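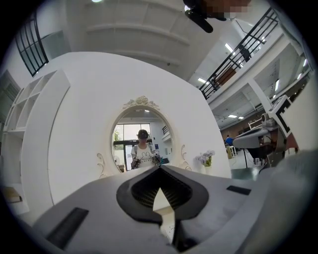
Vanity mirror, gripper in front, more grippers in the reflection

pleliler_fan
Question for the people who collect by hand. We're at 738 demos for the Barnen set and I've found 61 with the mirror in view. Keep or toss? The mirror shows a second person-shaped thing holding two grippers, and I'd prefer the policy not develop a rivalry.

gearsoup
Keep. Houses have mirrors. If it falls over the first time it meets one, you've trained a vampire.

tinplate
Toss, or at least tag them. We left ours in on Sornari and the pose tracking wandered off in 3 of the first batch. Reflected features move the wrong way and the tracker believes every one of them.

gearsoup
So that's a tracking problem. Drop the ones where the trajectory jumps and keep the rest.

tinplate
Sure, if you enjoy reading trajectories on a Saturday.

pleliler_fan
I have no other plans. What about the fake flowers next to it? Same objection?

tinplate
Flowers are fine. Flowers don't wave back.

pleliler_fan
OK, tagging all 61 and training 2 versions, with and without. Results in December, if the cluster queue allows.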